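Speaker notes, Clevedville meetup, slot is 20 minutes including questions. Don't rush the middle part!

## Opening (slides 1 to 3)

Say hello, thank Elsa Eide for setting this up. Then straight in: we wanted to know how little a wrist camera needs to see before a grasping policy falls apart. I expected it to fall apart fast. It didn't, and I'm still excited about that, so let it show.

- Prekine is the policy. Closex is the add-on Liên wrote, the part that decides when to close the fingers.
- Same weights for everything in this talk. Say it twice, people always ask.

## What the policy gets (slide 4)

Leave this one up for a while and let people look. All kitchen stuff on a white table: the green colander, the plate, the strawberries, the dark green container by the fingertip. Point at the strawberries first, because red on white is the easy case and they keep their shape even when the video is squeezed this hard. Then go to the container and the yellow thing inside it. Ask the room where they would close the fingers. (Pause. Really pause, Hjørdis says I never do.)

The dark edges of the gripper are where the blocky compression is worst, and those are the very edges Closex has to work with. So it's a hard input, and I love it as a test.
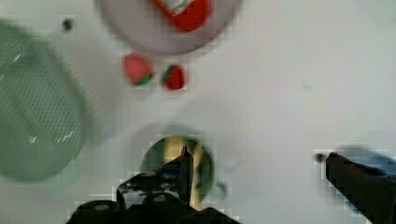 ## How we trained it (slides 5 and 6)

- Start from clean video, then compress it harder and harder during training. Mix in motion blur the whole way through.
- Only 50 demonstrations per object. Ludivine collected nearly all of them, thank her by name.
- Random compression beat a fixed level by a lot. Tell the short version of why: with a fixed level the policy learns the block pattern and leans on it.

## Result (slide 7)

- 87 percent of grasps succeed on heavily compressed video. Clean video gives us almost the same.
- Slow down here. Let them read the plot before talking over it.
- Weak spot: objects that sit inside other objects. Show the failure clips, both of them, they're short and kind of great.

## Wrap up (slide 8)

Code is going up in September. Gunnel Brekke has the Wikström comparison, so send baseline questions to her. If there's time, go back to slide 4 for questions.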